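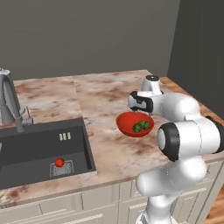 Image source: screenshot by the poster, Vamine simulator

Bowl tips when the arm lifts it by the rim

I'm planning a kitchen helper arm for my workshop at home and testing it in simulation before I buy motors. It grips the red bowl by the rim and the bowl tilts, with the two green vegetables inside. I want to carry it over to the sink without spilling. Grip force is set to 400 in the Mornen controller. Should I go higher?

Asked February 26, 2022 – 643 views

Answer 1
More force won't help much. You're holding the bowl at one side, so the weight wants to swing down under the fingers. Bring the gripper in so the wrist is as close to vertical as you can get it, then lift slowly. Also check the friction on the bowl. The default was far too low in my files.

3 comments

Answer 2
Buy a bigger gripper.

Answer 3
Agree with the first one. I'd also cut the speed by half for the move to the sink – mine lost things on the turn, never on the lift.

12 shares
Contact | © Plastby Help | Back to top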